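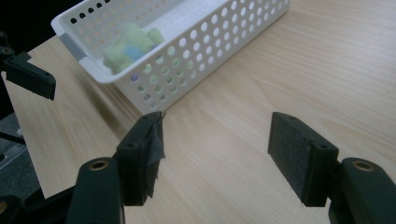

The sales pitch goes like this. You don't program the robot anymore. You show it. Somebody picks up a gripper, does the job the way a person would, does it again, and after enough rounds the machine has the idea. Programming was for experts and showing is for everybody, so now everybody can have a robot.

I've spent a good part of the past year close to this work, first as a skeptic who was paid to be in the room and later as a skeptic who was allowed to hold the tools. I came away liking the people and doubting the pitch even more.

Start with the word "show." When I show my nephew how to fold a shirt, I do it twice, he does it badly, I laugh, and by the fourth shirt he's better than I am. He brings a lot to the lesson. He knows what a shirt is for. He knows that the sleeve which got caught under the collar was my mistake and not part of the method. A robot brings none of that unless someone has put it there, and the way they put it there is with more showing. At Rondard, a small outfit that gathers demonstrations for other companies, the order sheet for one simple pick-and-place job asked for 2000 of them. Move soft foam pieces out of a plastic basket and onto the table, 2000 times. I don't know what the right word for that is, but a lesson it isn't.

I did a morning of it. You hold the gripper, you close the fingers on something squashy, you lift, you carry, you let go, you put everything back. The first half hour is sort of fun. By ten o'clock I had stopped thinking about the foam at all and had started doing the thing every bored worker does, which is finding the laziest motion that still counts. I dragged pieces up the side of the basket instead of lifting them clear. I always went for the easy one on top. When a piece slipped I scooped it back up in one go and kept moving, since stopping meant starting the take over.

All of that went into the pile. My laziness is in there, along with the habits of whoever had the morning before me and whoever came after. The person reviewing the takes was checking whether the piece ended up on the table, and mine did, so mine passed. If a robot somewhere turns out to have a strange fondness for dragging things up the wall of a basket, I would like to apologize to its owner.

The people who build these systems know about this. They'll tell you that variety is good, that a model fed by many hands learns to ignore any one person's tics. Maybe so. But then the thing being learned is the average of a lot of tired people, and I'd want to see someone prove that the average of a lot of tired people is a skilled one. With my own eyes I've seen claims about it and a handful of demos. The demos used the same kind of table, the same kind of light, and objects that looked a lot like the ones in the training. Soft foam is also a very forgiving thing to squeeze. You can be off by a finger's width and still come up with something. Try that with an egg, or a wet glass, or a bag of rice that has been opened.

Remote control has a different set of problems. Mornov, which sells a setup where the operator sits in a chair and drives two arms through a pair of handles, makes much of the fact that the robot's own body is doing the work, so nothing is lost in translation. I tried that too. What gets lost is touch. I could see the fingers close and I could not feel them do it, so I squeezed everything too hard and moved as if I were underwater. My best run at putting a lid on a jar took nine minutes. The trainer told me I was doing well for a beginner, and I believe her, and that is exactly what worries me. Slow, clumsy, over-tight movement was a passing grade.

The hand-held tools are better on this point. You do get a sense of the object through the grip, faint but real, and you move at something near your normal speed. The trade is that you're doing it with a wrist and a shoulder the robot doesn't have. I reached around corners. I leaned. At one point I rested my elbow on the table, and I'd be curious to know what an arm bolted to a stand is supposed to make of that.

Then there's the money. The pitch says showing is cheap because anyone can do it. Anyone can, which is why it pays what it pays. A sales rep from Prulis told me, quite cheerfully, that a customer could get a new task running with "a couple of interns and a free week." He didn't mention the second week, when the basket gets swapped for a slightly deeper one, or the third, when the table is moved next to a window. I asked what a warehouse does then. Collect more, he said.

Collect more is the answer to everything in this business. It may even be the right answer. Language software got very good by being fed a great deal, and I was wrong about that at the time, so weigh my doubts accordingly. But the writing was already lying around by the ton when those people went looking for it. There isn't a ton of basket-emptying lying around. Every bit of it has to be done by a hand, in a room, on the clock.

The one place I visited that seemed to have its head on straight was Chaimongkol, a parts shop that had bought two arms and given the showing to the two people who already did the job. They threw out bad takes themselves, and they argued over which ones were bad. They had far fewer recordings than anyone else I met and they could tell you why each kind was in there. It was slow, and the arms still needed a person nearby. When I asked whether it had saved them any money yet, the owner said to ask her again in May.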